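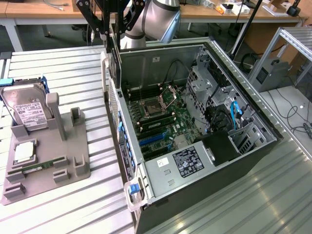 Tower on its side with the processor socket open.

Home | Notes | Parts | Downloads | Contact

# Pirkville Tower Notes

By Vinzenz Aigner, December 24, 2023

Welcome, and do make yourself comfortable! This folder gathers my notes on taking a desktop computer apart and putting it back together, written for anyone who has always fancied a go but never quite liked to start. There are 40 short pages in plain text, and you can read them in any order you please.

Lay the tower down with the open side up, and give every part a place of its own before you begin. A tray with slots is a lovely thing for this, as the drive can stand in its caddy and the memory needn't slide about.

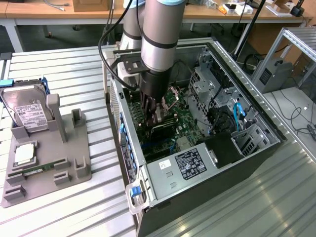
## What is in the folder

- `parts/` – a page for each part, from processor to power supply
- `order/` – the order I like to work in (yours may well differ)
- `words/` – 136 everyday words for fiddly things, gathered by Beat Stöckli

Processors get the longest page, I'm afraid, as I do go on about them. 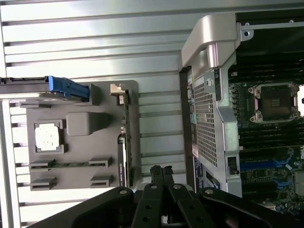
Graphics cards come next, then drives, and the cables I have left until August, when I hope to have a quieter month for them. Corrections are very welcome in the meantime.

Contact: Vinzenz Aigner | © Pirkville Tower Notes | Back to top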